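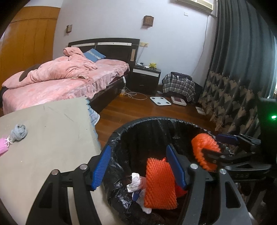

Casa e quarto > Roupa de cama > Mantas > Manta Oltton

Manta de lã Oltton

A Oltton é aquela manta que a gente compra para os pés da cama e acaba levando para o sofá, para a varanda, para o carro... Lã penteada, fiada pela Kjærgaard, com 400 g/m² e uma trama bem fechada que segura o calor sem pesar nas pernas!

O desenho é de Dagný Grímsdóttir, que passou um inverno inteiro testando franjas (ficou a mais curta, ainda bem, porque a comprida enroscava em tudo). São 200 cm de comprimento, o que cobre uma pessoa alta do queixo aos dedos.
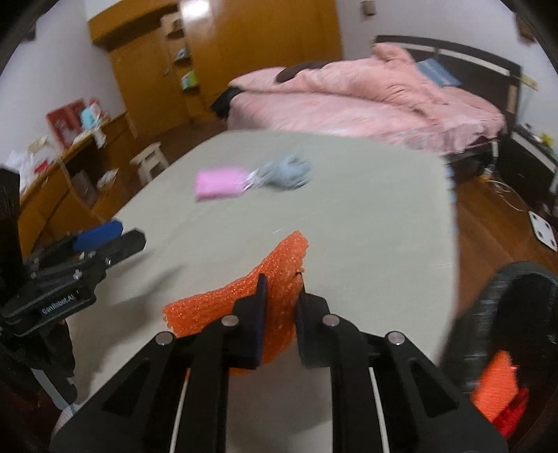
Na lavagem, ela pede calma: água fria, sabão neutro e nada de torcer. Enrole numa toalha, aperte e deixe secar na horizontal, à sombra. Quem prefere a máquina pode usar o ciclo de lã, até 800 rotações. Nos primeiros meses solta um pouco de pelo, e uma escova macia resolve.

Cores: areia, musgo e um azul-escuro lindo que chega em março. A versão de berço, com 90 cm, sai só em areia.

Categoria: Mantas e cobertores de inverno

Burkton Casa | Fale conosco | © Burkton, todos os direitos reservados | Voltar ao topo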